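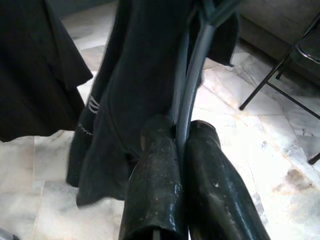 Our project began with a simple question: how long does a piece of clothing really stay in use, and what happens to it in between? We picked this subject because everyone in the group had something at home they had bought, worn twice and forgotten, and we wanted to know if that was normal (it very much is!). We soon found ourselves interested in all the things that go along with clothes as well, right down to a curved grey hanger with a smooth, rounded rod, the sort of object people hardly look at but which can go on doing its job for years after the shirt is gone.

Why clothes swaps?

We chose to study swaps because there are two of them within walking distance of us, one in Nendano and one in Plusavthorpe, and they work in completely different ways. Nendano gives you a token for each item you bring in, and you spend your tokens on the rails. Plusavthorpe has no tokens at all. You bring what you like and take what you like, and the organisers trust people to be fair. We were sure the second system would fall apart. We were wrong, and finding that out was one of the best parts of the whole project.

What we did

We visited both swaps in April and handed out a short questionnaire at the door. We got 57 back, which we were delighted with, as we had hoped for half that. We asked what people had brought, how long they had owned it, why they were parting with it and what they were looking for. The question about price was a mistake - most people couldn't remember what they had paid, so we left it out of the results.

What we found

The most common reason for giving something up was that it no longer fitted. We had expected "out of fashion" to win easily, but it came well behind. Children's coats went fastest at both swaps, and formal wear hardly moved. One person told us she had brought the same green dress to Plusavthorpe three times and had started to feel sorry for it.

At Nendano the organisers keep a tally, and roughly 700 items had passed through since they opened. Plusavthorpe keeps no records, so we can't compare the two properly. People there did stay longer and talk more, and several said the tea was the main reason they came.

What we would change

We would write fewer questions and leave more room for comments, because the comments were brilliant. We would also visit in autumn, when winter clothes come out and the rails must look very different. A third swap is being planned at Trostutitz, and we would love to follow that one from its first day.

Report handed in 30 July 2019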